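My aunt Nour Hattar left me a motel, and the first thing I learned about owning a motel is that the phone rings at dinner. It was called the Waketti, after the creek behind it (dry, mostly, with a shopping cart in it), and it had 48 rooms and one long-term guest, Trevor Perron, who'd been in room 2 since before my aunt bought the place.

"You're the nephew," he said when I knocked.

"Edivaldo," I said. "Edivaldo Godoy. By marriage, kind of."

"She said you'd sell."

Well, I was going to! I had the Plurside people coming in the morning with a folder, and I'd already spent the money in my head — new truck, new roof, a trip to see Liv Ekström, who had stopped writing back in October but might like a postcard. I didn't tell Trevor any of this. I told him I was just looking around, and he let me stand there with my hat in my hand until I felt about nine years old.

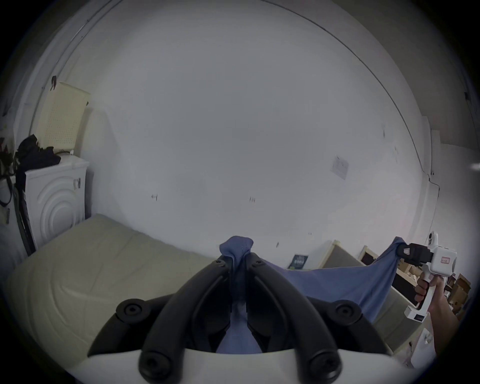
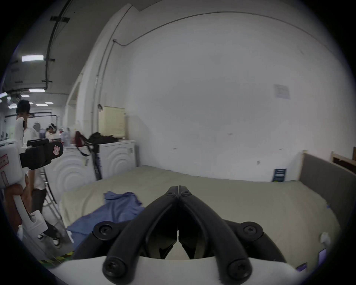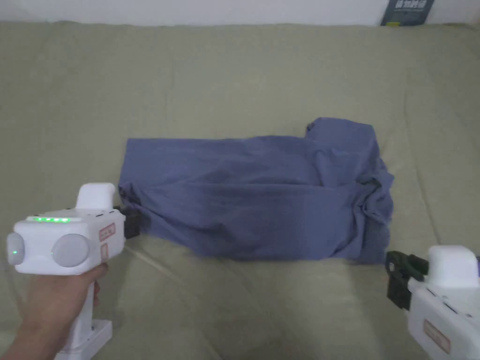 That night I sat in the office and read the guest book, because the TV only got the one channel and it was bowling. My aunt wrote notes next to the names in green pen. Snores. Good tipper. Crying, gave her soup. Next to Trevor's name, way back at the front, she'd put: Says three nights.

I laughed so hard I knocked over the key rack, and then I had to crawl around under the desk picking up keys, and it was while I was down there that the phone rang. A woman with a bad connection and a baby going off like a siren. Did we have anything? Anything at all, she said, they'd been driving since noon.

I looked at the keys in my hand.

"Sure," I said. "You want to be near the ice machine or far from it?"

She said far. I told her to watch for the sign, the W was out, and I went to find some clean towels. Trevor was already outside in his slippers, turning on the porch lights one by one.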